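Noline Chimney

The Noline Chimney was a brick factory chimney, 42 metres tall, which stood beside the Massawe dye works until it was brought down with explosives one November morning. It had been out of use for longer than it had been in use, and is remembered mainly for the manner of its going, in particular for having declined to fall the first time it was asked.

Background

The chimney served the boilers of the dye works and was left standing when the rest of the site was cleared, chiefly on grounds of cost. Proposals to keep it as a landmark were made at intervals, usually after somebody had proposed to knock it down. A survey by the structural engineer Kaede Higuchi found that the top had begun to lean towards the bus depot. The landowner, Nedaditz, appointed the demolition firm Flundirex later that year.
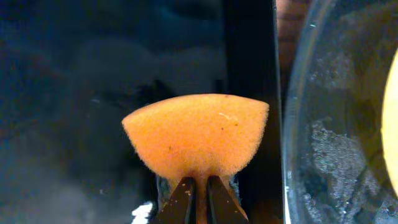

The exclusion zone was drawn up by Imani Muriithi, the site manager, and took in 42 households, the depot and a bowling green. Most such zones are circles, but this one was laid out on the assumption that the chimney would fall in the direction it was told to. On the map it had the outline of the orange foam sponge shown here, broad and gently domed along one edge and tapering towards the other, with the chimney at the narrow end. Residents on the wide side were asked to leave by 7am. Those just behind the narrow end were told they could stay indoors if they kept away from the windows, advice which a local newsletter described as an invitation to stand at them.

Demolition

Flundirex used 25 kilograms of explosive, placed in holes drilled near the base on the side facing the open ground. The charges were fired at 9am by Elibariki Urio, a retired foreman at the dye works, who had won the privilege in a raffle. There was a loud report and a good deal of dust. When the dust cleared the chimney was still there, with a large notch in it and its lean slightly improved.

The cordon was kept in place while engineers considered the matter from a distance. A second set of charges was fired in the afternoon, after the raffle winner had gone home for his lunch, and the chimney came down in almost 5 seconds along the intended line.

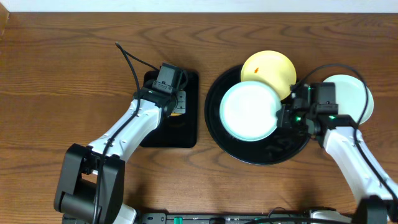
Two robotic arms at work on a wooden tabletop.

Damage outside the site was slight. The depot lost a pane of glass, and the bowling green was closed for the winter on account of brick dust – it would have been closed for the winter in any case, a point made by Nedaditz in its reply to the club.

Aftermath

Police footage of the first attempt was released that evening and was watched far more widely than footage of the second. Faraji Nyamweya, who chaired the parish council, called the operation "a complete success, twice". An inquiry into the delay blamed a band of harder brick near the base, added during an old repair and missing from every drawing.
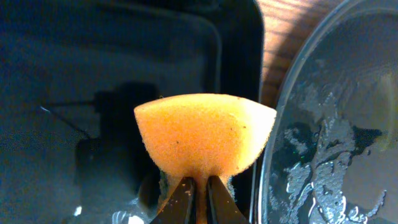
An orange foam sponge between two black gripper fingers.

Bricks from the chimney were offered to residents free of charge, and then, when demand proved strong, at a price. Several are built into a low wall at the entrance to the site, with a plaque by the letter-cutter Imani Makori. It gives the chimney's height and the hour of its demolition, which is stated as 9am.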